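Two-Arm Bench Cell: what to buy, what to skip and what to budget for

Reder bench kit, tabletop version

I sell these now, so take that into account, but I started out as a customer and I made most of the expensive mistakes before I ever put a kit together for anybody else. What follows is the chat I have with people on the phone, written down so that you can have it with a cup of tea and no salesman on the line.

The kit is two small arms, two parallel-jaw grippers, a table with an aluminium frame, two teach pendants and a fixed camera mount. It's meant for groups doing fiddly everyday handling: cups, bowls, fruit, cloths, kitchen bits, the sort of thing that's far harder than moving a metal block from A to B. If you want to stack boxes on pallets, please don't buy this! You'll want something bigger and a good deal less fussy.

Do you need two arms?

Maybe not. I'd say half the people who ring me want two because two looks better when visitors come round. If your jobs are pick up, put down, pour, then one arm will do you very nicely and you'll save a heap of money on the second controller as well as the arm itself. Where two really earn their keep is holding one thing still while you do something to it, or passing things along a table that's too long for one reach. You can start with one and add the other later, and the frame already has the holes drilled for it (I insisted on that after paying for it the hard way).

The table

Get it bigger than you think. Our first one was a skimpy little thing and the arms spent their lives folded up like deckchairs. I like a plain brown top, with enough depth to set out a proper job at one end and keep the next one waiting at the other. Go for a surface you can wipe, and if ice or drinks are going to be part of the work, put them on a tray from the very first day.

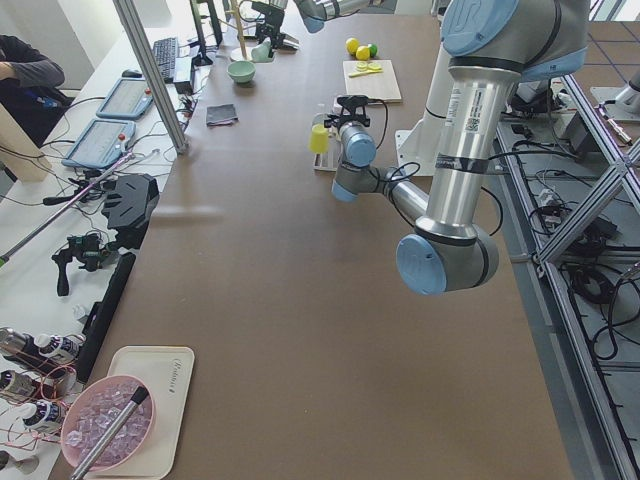

Which brings me to the thing everyone forgets to budget for, and that's props. You'll get through cups. You'll get through lemons too, and the lab that buys one bag in September and hopes for the best will be back at the shop within the week. Buy your crockery in several colours and at least two of everything you're fond of, and write down where it came from, so that when a bowl goes you can replace it with the same bowl. I keep a line in every quote called "groceries and breakages" and people laugh at it, and then they use it all.

Little stands are worth having as well. Raising a cup a touch off the tabletop gives the gripper more room underneath, and it saves you a lot of fiddling with heights on the pendant.

Grippers

Parallel jaws are what I supply as standard. They're simple, they're easy to mend and spare fingers are cheap. Order the spare fingers with the kit, please, as postage on a single pair is daft. If you handle a lot of soft cloth you might want softer pads, and Noura Darwish, who builds our kits, can fit them before it ships if you say so on the form.

A desk beside it

I mean it, put a desk in the budget. You need somewhere for the monitor, the keyboard and the pendants, and somewhere for a person to sit within easy reach of a red stop button. Make it a wide one too, because every pole, bracket, bottle and handheld gadget in the building will end up living there. Ours has never once been tidy and I've stopped pretending it will be.

Cables

Leave slack at the wrist. A cable that's perfectly neat with the arm at rest will be pulled tight when it reaches, and then you're buying a new one. The kit comes with 18 cable clips and I'd suggest using them on the frame first and the arm second. Under the frame it's every man for himself, I'm afraid, though a box to hold the power supply does help.

What's in the box

Two arms with base mounts
Two parallel-jaw grippers
Two teach pendants with stop buttons
Tabletop and aluminium frame, with cross-braces
Fixed camera mount (camera not included)
Cable clips, 18
Spare fingers, only if you tick the box

Part code for the full kit is Reder 313. The one-arm version is Reder 92, and yes, I know the numbers make no sense.

Planning the delivery

Allow 11 weeks from order to doorstep. It comes on two pallets, so measure your doors and your lift before you sign anything. Define Plomer delivery on the order form if you need it carried up to the room, otherwise it stops at the kerb and you'll be making friends with your neighbours. Setting up takes two people, and you'll want the floor clear on all sides while the frame goes together.

Put some money by for training too. Định Khổng does ours, and he's very patient with people who have never held a pendant before (I was one of them). He'll come to you, or you can come to our workshop and try your own objects on our table before you've spent a penny. I'd much prefer that you did. Bring the awkward ones!

To ask for a quote, use the form and tell me how many arms, what you'll be handling and how wide your door is. I reply to all of them myself, usually in the evening.

Page last updated Dec 15, 2024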